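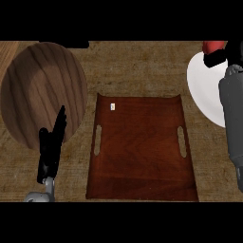 Two arms, one tray: the table setup in our simulator.

Come and build with us! Pellham shared workshop is looking for 3 people to join the Sukent project this winter

Sukent is a home-grown two-armed robot that we want to have laying and clearing a table by spring. We practise everything in simulation first, with a wooden tray, a round board, a plate and whatever small things we feel like modelling that week, and then we try it on the real arms on the bench at the back of Pellham. The real ones are slower and a good deal noisier, and we love them.

Right now the big job is the tray. It has a handle slot on each long side, so both arms have to grip and lift together – great fun to work on, and we'd really like some fresh heads on it.

We'd love to hear from you if you:
can write a bit of Python, or want to learn by doing
like making things (printing, soldering, filing down brackets that don't quite fit)
have patience for running the same move 80 times with tiny changes

You don't need a degree or any past robot work. One of our best gripper designs came from someone who mends bicycles.

Places are unpaid, but workshop membership is covered while you're on the project, and so are parts, up to £300 per person. We meet one evening a week in Unit 41, Flivmont Yard, and the kettle is always on. New people start in December.

To apply, send a few lines about yourself and something you've made (finished or not!) to Sang-wook Baek, care of the Pellham front desk, by Nov 18, 2024. Photos and rough sketches are very welcome. If you'd like to look round first, just ask – we're happy to show you the arms.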